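Aligning the forward camera on Marty after a windshield change

Marty is our test car for automated lane keeping. In July the windshield was replaced, and after this the car stayed too close to the left line. The reason was only the camera angle. I write down the steps so the next person does not lose two days like me.

You need the Grallum bracket key, a tape measure, a laptop with the Stenance calibration tool, and a straight piece of highway. We use the one after Skorotbridge.

1. Park on level floor. Set all tires to the normal pressure and take heavy things out of the trunk.

2. Clean the inside of the glass in front of the lens. Wait until it is fully dry.

3. Loosen the two bracket screws by half a turn. Do not remove them, the spacer behind falls down into the dashboard and it is not nice to get it out.

4. Put the target board 758 cm in front of the lens, on the center line of the car. Start "static align" and turn the yaw screw slowly until the tool shows less than 0.2 degrees. Then do the same for pitch.

5. Tighten the screws, left and right in turns, and read the values again. Usually pitch moves a little. If it moves more than 0.2 degrees, go back to step 3.

6. Now the road part. Two people must be in the car, one drives by hand and one looks at the laptop. Lane keeping stays off. Choose a stretch with good paint, a solid line on one side and a broken line on the other, and keep distance to the vehicle in front. 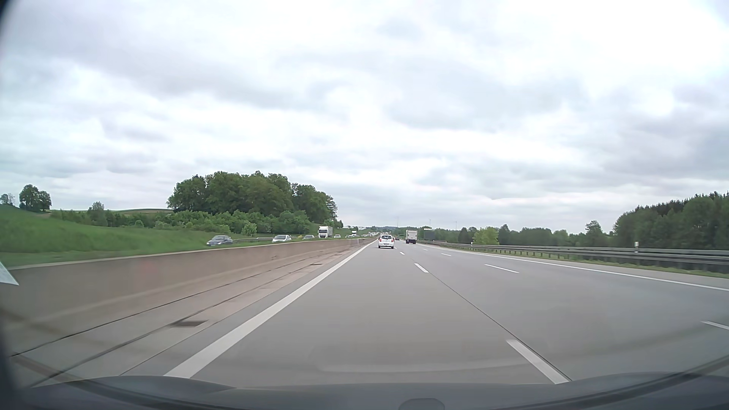

Sihan Long wrote to me that she prefers to do step 6 in the right lane, because at 100 km/h the trucks there keep a steady speed and the driver has less work. She also asks to save the log before the ignition is switched off, as the tool does not do it alone.

Both lanes are fine for the tool. It needs around 11 minutes of clear lines, and the progress bar stops when the paint is bad or you change lane. Let it wait, it continues by itself.

7. When the bar is full, press "write" and restart the camera unit. Error 43 at this point means the battery voltage is low. Connect the charger and write again.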